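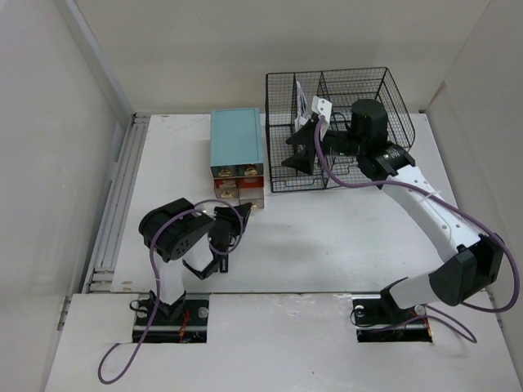
Little drawers, gold knobs.

The key was in the bottom one. Had to be. Beverley had tried the kitchen, the coats, the tin with the buttons in it, the other tin. 15 minutes till the van. She'd told them she'd be ready and she was not ready, she was sat on the stairs in one shoe with a box of her aunt's drawers on her knees, pulling knobs.

Stamps. A thimble. Hartley ferry tickets, two, never clipped.

"You all right up there?" Kanokwan, from the hall. Already had her coat on. Kanokwan Chuensuk had lived next door to Aunt Donda for longer than Beverley had been alive, nearly, and had come round at seven with rice in a flask and started on the books without being asked.

"Fine. Looking for the key."

"What key?"

"The piano."

Nothing. Then the tap running. Then Kanokwan at the foot of the stairs, drying her hands on her own scarf.

"She didn't lock it, love. It's stuck. It's been stuck since the damp."

Beverley put the drawers down. Went into the front room, one shoe, and there it was under the window with the dust sheet half off. She got her fingers under the lid and pulled. No. Pulled again. Something gave in her shoulder, not the piano.

"Both ends," said Kanokwan. "You take the left."

They heaved. It came up with a noise like a cough and there were the keys, yellow as old teeth, and on top of the keys, laid flat so the lid would shut, an envelope.

Not money. She'd thought for one second it might be money and felt sick at herself. It was a programme. Dallano Hall, October, a concert, Donda Ellwood third on the bill. Somebody had written across the front in pencil: did not go on.

"She told me she played it," Beverley said. "She told me all about it. The lights and that. A man stood up at the end."

Kanokwan took the programme and held it a long way from her face, no glasses.

"She told me she had flu."

"So which?"

"I don't know. I wasn't there, I was in Chiang Mai, I was a child." She gave it back. "She told the man at the chip shop she'd forgoten her shoes."

Outside the van, early. Of course early. Doors going, somebody whistling, a voice saying is it this one or the one with the gate. Beverley stood there. 90 years in the same house, near the end of it in the same chair, and every Sunday dinner that story, the lights, the man standing up. She'd asked for it. When she was six she used to ask for it.

She pressed a key. Flat. Pressed the one next to it, which was worse.

"Play something," said Kanokwan.

"I can't play."

"Well neither could she by the end."

So she did the only thing she knew, the left hand bit of something, over and over, badly, with one foot cold on the boards. The bell went. Kanokwan pulled the dust sheet off the armchair and sat down in her coat and shouted through to the hall – "Wait a minute! She's on!"

The bell went again. Beverley lost her place and started from the beginning.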